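Support ticket: Gronder hand kit, thumb reports fault 56 on opening
Customer: Pastov, Gramside site
Supplier: Hedegaard
Status: closed, with one request outstanding
June

Summary of the fault

Pastov has a Gronder hand kit on evaluation at the Gramside site. The kit consists of the hand, the wrist adapter, the wrist camera with its bracket, the control box and the software licence for the evaluation period. The fault was raised by Oana Dinu, who is responsible for the evaluation on the customer's side.

The customer reports that the hand closes correctly but sometimes stops part of the way through opening. The fingers reach the open position and the thumb does not. The control box then records fault 56 (thumb position not confirmed) and holds the hand until the fault is cleared by an operator. Clearing the fault and repeating the command normally succeeds at the first attempt.

The fault was not present when the kit was commissioned. It was first recorded after the hand had been moved from the test stand to the arm. The customer asked whether the hand should be returned. Support advised that it should stay in place until the checks below had been completed.

Checks carried out remotely

09:40. Log files received from the customer. The supply voltage remains within limits during every recorded fault. No over-temperature warnings are present. The firmware is the version supplied with the kit.

10:15. The customer was asked to run the opening movement on its own, with the arm stationary, for 200 cycles. No fault was recorded.

11:05. The same test was repeated with the arm moving between two taught positions. Fault 56 was recorded several times, in each case while the wrist was turning. The fault therefore depends on the movement of the arm, and a worn or damaged thumb drive is unlikely.

11:30. Support asked for the hand to be left open with the arm at rest, with no part held, and for the wrist camera to remain connected. The customer confirmed that the emergency stop was within reach and that no person would enter the cell while the drives were enabled.

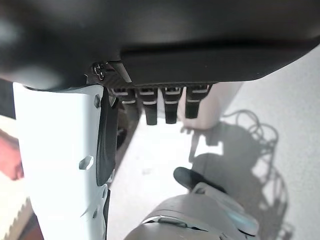 The position readings were then taken for each finger in turn and compared with the commissioning record. All four finger readings agreed with the record. The thumb reading also agreed at rest, but it was lost for a short period whenever the wrist was turned towards the end of its travel. The control box allows a limited time for the thumb to confirm its position. If the reading is absent at the end of that time the fault is raised, whether or not the thumb has moved.

13:20. Armindo Moreira of Hedegaard joined the call. He asked how the sensor lead had been fastened when the hand was transferred to the arm. Ms Dinu replied that the lead had been tied at the wrist adapter and again further back, following the drawing in the installation guide. The drawing in the guide supplied with this kit is for the test stand. It does not show the additional length of lead required when the wrist is free to turn. The arm drawing is issued separately, and Pastov had not received it.

13:45. The arm drawing was sent to the customer. Support requested a site visit in order that the lead could be refitted and tested in the presence of both parties.

Site visit

The visit was attended by Iulian Ciobanu for Hedegaard and by Ms Dinu and Liviu Stanciu for Pastov. Mr Stanciu isolated the supply and held the key for the whole of the work.

The first tie at the wrist adapter was found to be too tight. With the wrist turned by hand, the lead was pulled straight and the plug moved slightly in its socket. The tie was cut and the lead was refitted to the arm drawing. The plug was replaced from the spares packet as a precaution and the old plug was retained for inspection.

After the supply was restored, the thumb was set again using the menu in the control box. The fingers were not adjusted. The wrist camera was not removed at any point, and its calibration was confirmed as unchanged.

The following tests were completed:

Opening and closing, arm at rest, 200 cycles: no faults.
Opening and closing, arm moving, 1,000 cycles: no faults.
Opening and closing with the wrist taken to both ends of its travel: no faults. The customer chose to let this test continue after the visit and has since reported 2,000 cycles.

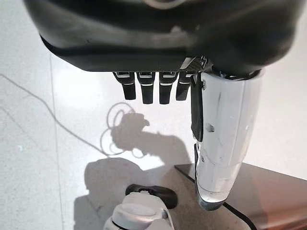
Octavian Nedelcu
Senior Support Engineer, Hedegaard

Notes to the customer

1. The installation guide in the kit should be kept for use with the test stand only. The arm drawing replaces the page on fastening the leads and should be stored with the control box.

2. The leads should be looked at whenever the hand is removed and refitted. Turn the wrist slowly by hand to each end of its travel, with the supply isolated, and check that no lead is pulled straight.

3. If fault 56 is recorded again, please do not clear it before saving the log. The entries immediately before the fault are overwritten when the next movement begins.

4. The time allowed for the thumb to confirm its position has been left at the factory setting. Pastov asked whether it could be made longer. This is possible, but it would hide a poor connection and is not recommended during an evaluation.

Evaluation period

Ms Dinu has asked that the evaluation be extended to make up for the time lost. Support has no objection and considers the request reasonable, given that the missing drawing should have been supplied with the kit. The decision rests with the sales office, and the request has been passed to Mr Moreira.

The retained plug has been sent for inspection. The result will be added to this ticket when it is received. The ticket may be reopened by replying to the closing message, and the saved log should be attached to any reply.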